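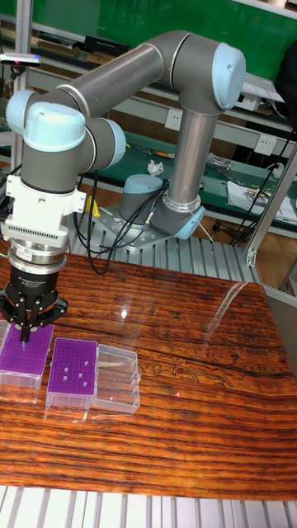 1. Why I chose the filters

When we were asked to pick a topic for the building services module I had my heart set on something grand, heat recovery perhaps, or solar panels for the sports hall. Then I got talking to Yoshinori Sasaki, who looks after the plant rooms at Cloltach, and he asked me whether I had ever seen an air filter come out of a unit after a full winter. I hadn't. He showed me one, and by the end of that afternoon I had my project (and a very dusty jumper).

The question I settled on is a simple one. The filters in the Niven Building are changed by the calendar, twice a year, whatever state they are in. Would it be better to change them when they need it, going by how hard the fan has to work to pull air through them?

2. The building and its units

Niven is a long, low teaching block with a road on one side and playing fields on the other. It has two air handling units on the roof, both made by Lotano and both the same size. The north unit draws its air from the road side and the south unit from over the grass. They serve much the same sort of rooms, so I thought they would make a fair pair to compare, though I will come back to that further down.

Each unit has a coarse panel filter at the front and a finer bag filter behind it. As a filter fills up with dust, the difference in pressure between its two sides goes up. That is the number I was after. New bag filters of this kind start out at some 100 pascals, and I took that as my starting point for both.

3. How I took the readings

I borrowed an Ivport pressure gauge from the department and spent my first visit working out which tube went where. After that I read both units once a week for 12 weeks, always before morning lessons, with the fans at their normal setting. I also wrote down the weather, as damp air seems to make the panel filters clog a little faster and I wanted to be able to check.

The readings began on 24th November, a Sunday, because the fan belts were being looked at that day and the covers were already off. I missed one reading in January when the roof was icy and I was quite rightly told to stay indoors. I have left the gap in the table and not tried to guess what would have gone in it.

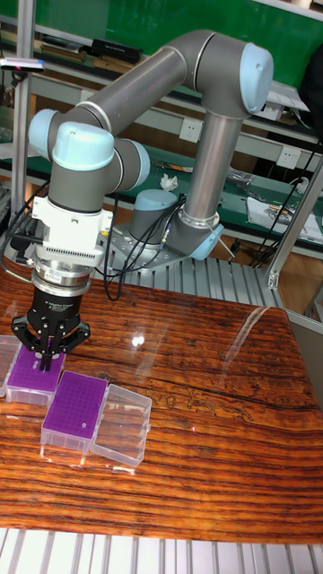

Figure 1. Robot arm with its gripper closed around a purple pipette tip box

4. What I found

The two units went their separate ways much sooner than I expected. The north bag filter climbed steadily from the first week, and by the end it was close to the limit given in the Lotano handbook. The south one had hardly moved. Its panel filter was grubby with grass seed and bits of leaf, but the bag behind it was in lovely condition and would have been thrown away at the next change all the same.

I had hoped to tie this to the electricity used by the fans, and I did try. The trouble is that both fans share a meter with the lift and the roof lights, so the figures jump up and down for all sorts of reasons. 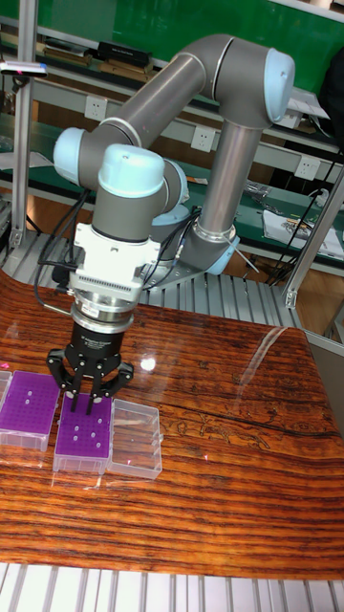 What I can say is that the north fan was having to run faster to keep up the same flow of air, and a fan that runs faster uses a good deal more power. I would love to see a separate meter fitted, even a cheap one, so that whoever takes this on next year can put a proper cost to it.

5. What I would change

My suggestion is to keep the twice-yearly visit for looking and cleaning, but to let the pressure reading decide when the bags are swapped. A fixed gauge on each unit would save carrying one up the ladder. The panel filters are cheap and I would carry on changing those as now, particularly on the south side after the grass is cut.

I should own up to a few weak points. One winter is not very long, and I have nothing for the summer pollen. The rooms on the north side are also busier than I had realised, so some of the dust may be coming back from indoors through the return air. I took 20 minutes or so over each visit at first and was far quicker by the end, and my early readings are probably the less careful ones.

The full table of readings and my sketch of the roof layout are in the appendix, and the gauge has gone back to the department stores.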